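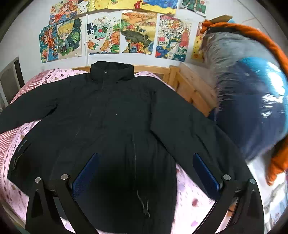 Gusow Clothes Folding Notes: README

Written and kept up to date by Kwok-wai Tsao. Last edited 23rd January.

What this folder is

Gusow is a set of written folding and storage notes for household clothing, with pictures where a picture helps. It covers winter outerwear, knitwear, trousers and bedding. The notes began as a single page taped inside a closet door and grew from there. There are 89 entries in the current version, and 25 of them deal with coats and jackets.

The entries describe how to lay a garment out, how to fold it, and where to put it until it is needed again. They do not cover washing beyond a short reminder, and they do not cover repairs.

What is in the folder

entries – one text file per garment type
pictures – the pictures that go with the entries
boxes.txt – sizes of the storage boxes the folds are made to fit
words.txt – the terms used for parts of a garment
changes.txt – a short list of edits, newest first

File names use lower case and hyphens. An entry for a hooded jacket is called jacket-hooded.txt, and its picture carries the same name with a number after it. If an entry has no picture, the picture line in the file is left blank.

How an entry is laid out

Each entry has the same fields in the same order.

Garment: the plain name, such as hooded jacket or cardigan
Surface: bed, table or floor
Start position: face-up or face-down, and where the sleeves go
Steps: numbered, one action per step
Finished size: length and width in centimeters
Store in: box, shelf, drawer or hanger
Notes: anything that did not fit above

Left and right are a common source of mix-ups. In the steps they always mean the left and right of the person standing at the hem and looking toward the collar. The older entries used the wearer's left and right. Those were changed in June, but if you find one that still reads backward, please report it.

Sample entry: hooded jacket, padded

Garment: hooded jacket, padded, front zipper
Surface: bed
Start position: face-up, hood toward the headboard, sleeves out to the sides
Finished size: 40 by 29
Store in: box, medium

Steps:

1. Empty the pockets. Check the inside pocket too if there is one.
2. Close the front zipper and the side pockets. Fasten any snap at the collar.
3. Lay the jacket face-up on a made bed. The black jacket on the pink sheet in the opening picture is in the start position for this entry. The sleeves do not need to match exactly. One straight out and one angled down is fine at this stage.
4. Smooth the body from the zipper out toward the side seams with flat hands. Press out air as you go, but do not lean on the padding.
5. Tuck the ends of the hem drawstring inside the jacket. If they are left hanging they catch on the next thing in the box.
6. Fold the hood down over the front so it lies flat below the collar.
7. Bring the left sleeve across the body, then fold it back at the elbow so the cuff points to the hem. Do the same with the right sleeve.
8. Fold each side in toward the zipper by a quarter of the width.
9. Fold the hem up to the middle, then fold once more to meet the collar.
10. Turn the bundle over and check the size against the box.

Notes: A thick hood can make the top end bulky. In that case skip step 6, finish the other folds, and wrap the hood around the bundle last. It holds the whole thing together well enough to carry. A detachable hood can come off and go in the same box, flat on top.

Choosing a surface

Most of the outerwear entries say bed. A single bed is wide enough for the body of an adult jacket, though a cuff may go over the side. The bed should be made, with the sheet pulled tight and the blanket moved out of the way. A dark garment is easier to line up on a light sheet, and a small regular pattern on the sheet gives the eye something to square the hem against.

Tables work better for shirts and knitwear. The floor is listed only for sleeping bags and double duvets. Put a clean sheet down first.

Boxes and labels

The folds were worked out for two boxes, both from Rutivent. The medium box takes two padded jackets or one long coat. The flat box goes under a bed and is meant for sweaters. Any box of a similar size will do, and boxes.txt gives the inside measurements so you can compare.

Skorkex tags are used for labels in my own closet. Masking tape does the same job. Write the garment, the size and the month it was put away, and stick the label on the short end.

Do not pack a jacket that is even slightly damp. Hang it overnight first. Padded jackets should not stay tightly packed for more than one season, and the lids should close without pushing.

Known gaps

– There are no entries for ski suits or one-piece snowsuits.
– Children's jackets use the adult entries with smaller folds. The finished sizes given will be wrong for them.
– The long coat entry assumes a coat without a belt.
– Several knitwear entries have no picture yet.
– The down jacket entry needs to be rewritten. The steps are correct, but the finished size was measured after the jacket had been in a box, and a fresh one comes out thicker.

Words used

Body – the main part of the jacket, without sleeves or hood
Hem – the bottom edge
Side seam – where the front and back panels meet
Cuff – the end of the sleeve
Drawstring – the cord at the hem or hood
Bundle – the garment after the last fold

Corrections and additions

Send corrections with the file name of the entry and the step number. For a new entry, copy the blank form at the end of words.txt and fill in every field you can. Fold the garment at least twice by your own steps before sending it. Measure the second bundle.

The Tsang list, an older set of folding notes for shirts and trousers, has been merged into this folder. Its numbering is kept in the Notes field so that people who printed the old list can still find their place.

Use

The text may be copied, printed and changed for home, school or charity shop use. Please keep the name Gusow and the date of the version you copied from on the first page.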